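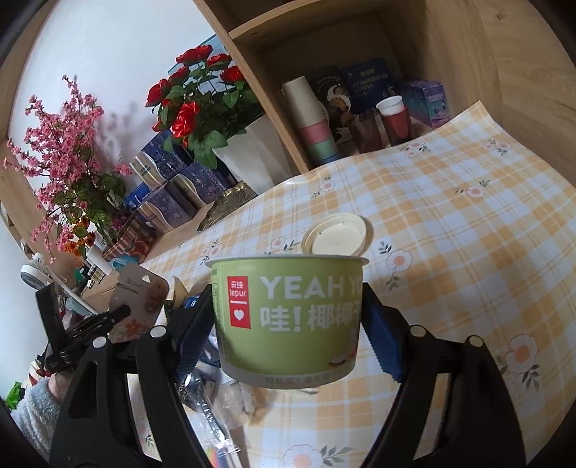 Yogurt cup between the pads, just off the table.

November, notebook, hand-held grippers. Planning the next order.

Went through the pad stock this morning. We have 40 spare blue pads in the drawer and the ridges on the older ones are going smooth at the tips. Joltine quote 676 for a box of 200, delivery included. Plurkico are cheaper per pad but only sell them with the whole jaw, and we don't need jaws. Going with Joltine unless the lead time slips again.

Second gripper: the Nornov quote came back at 1,027 without the camera mount. Asked them to requote with it. If the mount takes it over 1,200 it waits until the new budget -- we can manage with one for the table work.

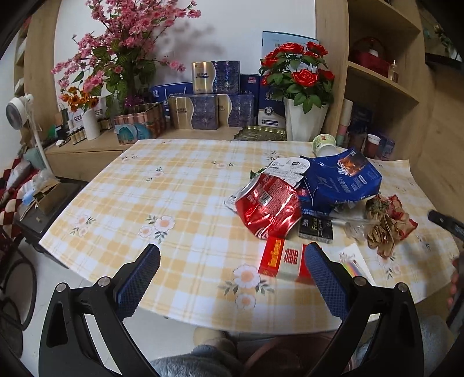
Props need a line of their own this time. Paper tubs, drinks cans, snack bags and small boxes all get used up, and last time they went through petty cash with half the receipts missing. Put them under consumables on the Filip sheet, same code as the pads.

Still to do:
Chase Nornov about the mount.
Check whether Joltine's pads fit the old screw spacing -- measure first, don't trust the drawing.
Price a lidded crate for the used packaging.
Ask whether tablecloths count as consumables or furniture.

Order goes in before the end of the month.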